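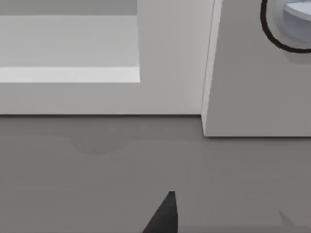
Setting up the wrist view in Grileo

Quick one for anyone on the Clunau arm kit. Written 15 June 2023, menus may have moved by the time you read it.

You'll need the Grileo sim installed, the Clunau arm file, and the laundry room scene or any of the cabinet ones. Old laptop is fine. Mine loads a scene in 40 seconds, slow but livable.

1. Open the scene first, then the arm. Other way round and the arm lands at the origin, usually inside a cupboard.

2. Go to Views, add a new one, pick Wrist as the parent. Not Base. I did Base twice.

3. Set the offset to 18 mm forward of the palm. Kit default is zero and all you get is palm.

4. Tilt down until a fingertip just pokes into the bottom of the view. You want it there — it's your only real depth cue on a plain floor. Too much finger and you lose the cabinet.

5. Lighting to Soft. Shadows stay on. White panels against white panels are awful to line up without them.

6. Save the view under its own name. If you dont, the next arm reload wipes it.

Now drive. Keep speed at 100 for the first go, that's in Grileo's own units, no idea what they are. Come in low and square to the front panel, stop short, then raise. Watch the panel edges on either side, the one that projects is the one you'll clip.

If the view jitters, turn off Follow Smoothing. Octavio Quiroga found that on the forum and it fixed mine straight away.

If the arm freezes with error 585, the joint limits didn't load. Close the scene, reopen, re-add the arm. Annoying. Still not patched.

Is the kit worth it? Think so. Documentation is thin and the colour picker is a mess, but the wrist view is better than what I had in Ditex, where you got a fixed camera and a lot of guessing. Havent tried the Godinho add-on yet. Esmaeil Shahbazi has a copy and I'll borrow his notes — grasp settings next, probably November.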